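# Findings in the Matter of the Lerkel Sorting Unit

The undersigned was appointed by the Kivcombe Office of Equipment Trials to review the Lerkel, a tabletop sorting unit offered for lease by Kristiansen. The review opened in March. The applicant was Mr. Sepehr Mahmoudi, proprietor of Tistora, a small packing business.

The supplier's brochure promised that the unit would stand 802 tubes upright in one hour and would require no attention. Mr. Mahmoudi stated that he did not need 802 tubes in an hour. He needed 184 by noon, and he wished to know who would be blamed if they were late.

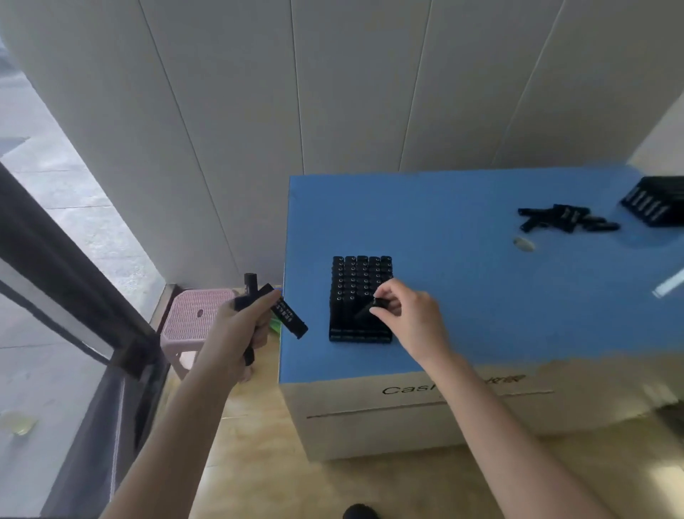 The applicant's existing method was entered into the record before the unit was unpacked. It is performed at a large cardboard box with a bright blue top. Black tubes are lowered one at a time, between thumb and finger, against the side of a tight upright block. The left hand keeps two more tubes at the ready. The office's form has a space for "Equipment in Present Use," and after some thought the undersigned wrote "box."

The Lerkel was then run for 30 minutes. It placed each tube with care and paused after each one, as the manual says it should. On 2 occasions it set a tube down, picked it up again, and returned it to the same spot. Mr. Mahmoudi asked whether this was a fault. The supplier's agent replied that it was a feature known as Confirmation.

"My father did that," Mr. Mahmoudi said. "With the front door."

He asked that the remark be struck from the record. The request was denied.

The undersigned finds that the unit is sound, that the brochure is generous, and that the lease may proceed on a monthly basis. At the applicant's request, the box is to be kept.

Beverley Bickerstaff
Reviewing Officer
August 31, 2023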